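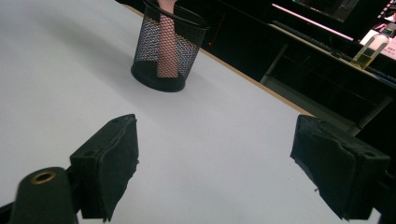
Hand-held gripper at the white table, mesh pen holder in front of the fingers.

**Equipment planning meeting, Gondilstead workshop**
Sep 8, 2019

Chair: Lorraine McKinnon
Present: purchasing, bench team, software, facilities
Apologies: electrical

## 1. Previous minutes

Accepted with one correction. Item 4 should have said the Kingi quote excluded shipping. The figure in the budget sheet was already right and does not change.

## 2. Hand-held grippers

The bench team reported on the hand-held grippers. The tool is comfortable enough for short sessions. The main complaint is the finger padding. The black padding wrinkles, and one inner face is frayed. The team wants replacement padding kept in stock so that a worn finger can be changed at the bench without waiting on an order.

Lorraine asked whether the padding should be bought ready cut or as sheet. Purchasing has a price for ready-cut sets from Jiletti at $44 a set. Sheet would be cheaper per finger, but somebody has to cut it, and the pieces have to match. Software prefers ready cut because a change in finger thickness shows up in the recordings and has to be corrected for later.

The bench team asked for two more complete grippers. The case for them is that people are waiting for a turn with the tool on most afternoons, and any repair stops the work altogether. Purchasing confirmed the Jiletti price of $568 each. Lead time has not been given in writing.

**Agreed:** Buy two grippers from Jiletti. Buy padding ready cut. Start with one set per gripper and review usage in November.

**Action:** Purchasing to get the lead time in writing before the order is placed.

**Action:** Bench team to start a log of padding changes, with the date and which finger.

## 3. Robot arm

The arm was moved to next year's budget at the last meeting. Lorraine said that still stands unless one of the other lines comes in well under.

Two suppliers are being considered. Kingi's arm has the longer reach and the simpler controller. Fullora's is lighter and can be clamped to an existing table, which would save buying a pedestal. Facilities does not want anything clamped to the present tables until the load has been checked. The supplier's drawings give the weight of the arm but not the force on the clamp when it stops suddenly.

Software asked that the wrist fitting be settled before either arm is chosen. Recordings made by hand are only useful on the arm if the fingers sit the same way on both. Fullora says its wrist plate can be drilled to suit. Kingi sells an adapter, not included in the quote.

There was a long discussion about leasing. Purchasing does not favor it. The lease terms offered by Kingi run longer than the project funding, and the buyout price at the end is not fixed. The bench team would accept a lease if it brought the arm in sooner. No agreement reached, left open.

**Action:** Facilities to ask Fullora for the clamp loads.

**Action:** Purchasing to ask Kingi for a revised quote with the adapter and shipping included.

**Action:** Software to write one page on the wrist fitting and send it to both suppliers.

## 4. Tables and lighting

The white tabletop is fine for the current tasks and stays. A second one was requested for use with the new grippers. Facilities will look for one in storage before anything is bought.

Lighting is a problem. One side of the white top is in shadow while the other is bright, and the area past the table is very dark. Software can work with even light that is on the low side but has trouble when it varies across the surface. The bench team suggested panel lights on stands. Facilities would rather fix them overhead to keep cables off the floor.

Lorraine asked for both options to be priced. She does not want overhead fittings installed and then moved when the arm arrives, so the position of the arm needs to be marked on the floor plan first, even if only as a placeholder.

**Action:** Facilities to price stands and overhead fittings.

**Action:** Bench team to mark the likely arm position on the floor plan.

## 5. Task objects

The bench team wants a small budget for everyday objects: cups, pen holders, boxes, soft items. Mesh items were singled out as useful to practice on, because light catches on the mesh and whatever is inside can be seen through the walls. Purchasing is happy for these to be bought locally and claimed back, provided receipts are handed in each month.

Software asked that duplicates be bought of anything likely to be used for more than one session. If an item is broken and cannot be matched, the later recordings have to be filed as a separate task.

**Agreed:** Small objects to be bought locally from the consumables line.

## 6. Storage and computers

The existing drives will last until the new grippers arrive. After that, recording will go up and more space will be needed. Software does not want to order yet, as the file size per session will change if the recording settings are changed. A decision on settings is expected before the next meeting.

No new monitors or keyboards are needed this year. The line in the draft budget was carried over by mistake and has been taken out.

**Action:** Software to confirm recording settings and give purchasing a storage estimate.

## 7. Other business

Purchasing reminded everyone that orders must carry the project code. One order for bolts was held up last month without it.

Facilities asked for the spare key to the tool cabinet to be returned.

## 8. Next meeting

November, date to be sent out by Lorraine. The arm quotes and the lighting prices will be taken first.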